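Consejos para el taller y la cocina: calcular lo que cuesta un brazo robot antes de comprarlo

En el obrador de Ivonmont tardamos una temporada entera en decidirnos, y buena parte de ese tiempo se fue en corregir cuentas mal hechas. Estas notas recogen lo que conviene mirar si el trabajo consiste en mover tazas, bandejas y utensilios sobre una mesa. Valen también para un taller pequeño con piezas del mismo tamaño.

Apuntar primero las tareas

Antes de pedir precios, escriba en una hoja lo que quiere que se mueva, de dónde sale y dónde acaba. Con medidas y con peso. Una taza con asa no se coge igual que un paño, y un paño no se coge igual que una bandeja con ranuras. Si en la lista hay tela, avise al proveedor desde el principio, que muchas pinzas de dedos finos la agarran mal por el centro y mejor por una esquina.

Nuestra primera lista tenía 34 objetos. La dejamos en 11 y el presupuesto bajó sin discutir con nadie. Lo que se quita de la lista casi siempre es lo que se usa una vez al mes.

Uno o dos brazos

La pregunta sale en todas las reuniones. Dos brazos permiten sujetar con uno y colocar con el otro, pero el gasto va más allá del segundo aparato: hay otra pinza, más cableado, más horas de programación y más superficie ocupada. Simule las dos opciones antes de firmar. Casi todos los integradores lo hacen, y si lo cobran suele descontarse del pedido. Pida que pongan en la mesa simulada sus objetos o algo parecido, y mire cuánto tablero queda tapado por los propios brazos.

En la vista desde arriba se juzga bien el reparto: la bandeja blanca de interior negro casi roza el codo de uno de los brazos, y el paño de cuadros azules y blancos queda junto a la punta de la pinza. Con esa separación hay que preguntar qué pasa si la bandeja se deja un poco torcida.
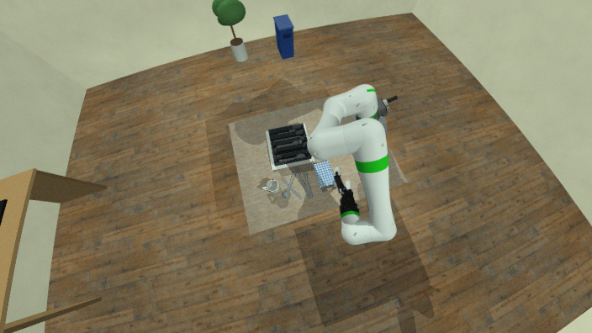

La mesa

Es la partida que más se olvida. Una mesa de cocina corriente puede servir para ensayar, pero si cojea o se mueve al empujarla, las posiciones guardadas dejan de valer. Apunte estas cosas:

Grosor del tablero y tipo de patas. Si las patas se pueden fijar al suelo, mejor.

Altura de trabajo con el objeto más alto encima.

Sitio para pasar por detrás. Nosotros dejamos un paso estrecho el primer mes y hubo que mover todo.

Color del tablero, si va a haber cámara. Una taza blanca sobre fondo oscuro se distingue mejor que sobre fondo claro.

Rhydian Powell, que lleva el almacén de Usgate, nos pasó un truco barato: marcar con cinta en el suelo el alcance máximo del brazo y dejar la cinta puesta una semana. En esos días se ve quién cruza la línea y cuántas veces.

Altura libre y pedestal

El brazo ocupa mucho más hacia arriba de lo que indica la ficha de la base. Fíjese en el codo cuando la pinza apunta hacia abajo: puede quedar muy por encima de la muñeca. Mida hasta la lámpara más baja, no hasta el techo. Y sume el pedestal, que suele venir en el presupuesto como línea aparte o no venir.

Pida una vista de frente, casi a ras del tablero. Es la que enseña el hueco entre los dedos y los objetos cuando la pinza está vacía sobre la taza, y también lo que queda delante del pedestal, como una caja larga que luego estorba para llegar a los tornillos.
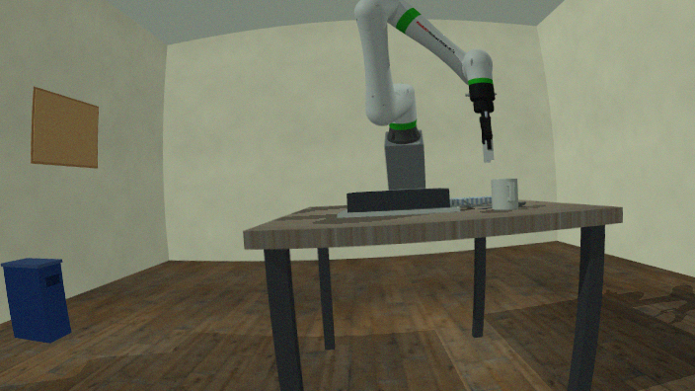
La pinza se presupuesta aparte

El precio del brazo no suele incluirla. Tampoco los dedos de repuesto, que se gastan. Para nuestra mesa pedimos ofertas a Jarman y a Listska; la pinza más sencilla salió por 1,050 euros, montaje no incluido, y al principio no la habíamos contado en ningún sitio.

Compruebe la apertura máxima con el objeto más ancho y la mínima con el más delgado. Los utensilios finos dan más guerra que las tazas. Si una pieza estrecha va a estar de pie al lado de una taza, los dedos tienen que bajar sin tocar el borde, y eso depende del ancho exterior de la pinza — un dato que en algunas fichas no aparece y hay que pedir por correo.

Otra cosa: deje separación entre objetos en el plano de la mesa. Ampliarla sobre el papel no cuesta nada. Cambiar los dedos cuando todo está montado sí.
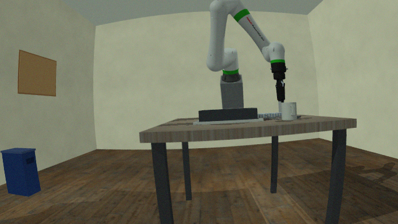
Los dedos de la pinza, junto al borde de la taza.

Gastos que llegan después

Formación de quien lo va a usar. Cuente al menos con 2 personas, por las vacaciones.

Protecciones o vallado, según lo que diga la evaluación de riesgos.

Transporte e instalación. Pregunte si subir escaleras se cobra.

Revisión anual y plazo de llegada de los repuestos.

Horas de reprogramación cada vez que cambie un objeto de la lista. Negocie un precio por hora antes de comprar.

Si el presupuesto no da para todo, recorte en el número de tareas y mantenga la mesa y la formación. En Ivonmont hicimos el pedido en octubre con una lista corta y dejamos los paños para el año siguiente.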